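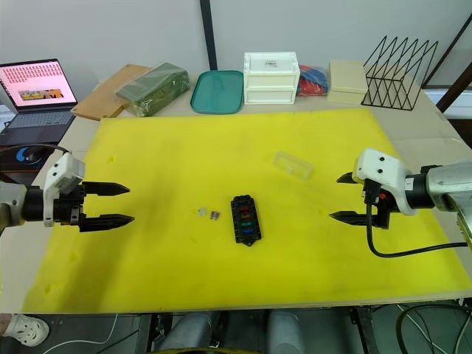

Venby says its cars are easier to fix now. Drivers aren't so sure

7/16/22

Carmaker Venby says a change to its fuse boxes will save owners a trip to the dealer. Plenty of those owners would like to see the bill first.

The company announced in May that its Sotska hatchback would get a new fuse box, mounted under the dash instead of behind the glove compartment. Venby calls the change "a win for people who like to do it themselves." Under the old layout, getting at a blown fuse meant taking out the glove compartment and two brackets.

The catch is in the fine print. Six of the circuits, including the ones for the radio, the power windows and the rear wiper, still run through a sealed unit supplied by Vemex. If one of those goes, the whole unit has to be replaced, and the list price is $298 before labor.

"They moved the cheap part to where you can reach it," said Thaddeus Schumacher, who runs a repair shop in the town of Tran and has worked on the Sotska since it first went on sale. "The part that costs you money is right where it was."

Schumacher said most of the electrical complaints he sees on the car involve the windows. Venby would not say how often the sealed unit fails. A spokeswoman said the rate was "well within what we expect," but did not give a number or say what the company expects.

An owners' club put the question to its members this spring and got 1,978 replies. Roughly a third said they had paid for at least one electrical repair after the warranty ran out. The survey was open to anyone who wanted to answer, so people with a gripe may well have been quicker to fill it in. Even so, it is more than Venby has put out.

The new fuse box will be fitted to cars built from this fall. Owners of older models can't have it added, and the company has no plans to cut the price of the sealed unit.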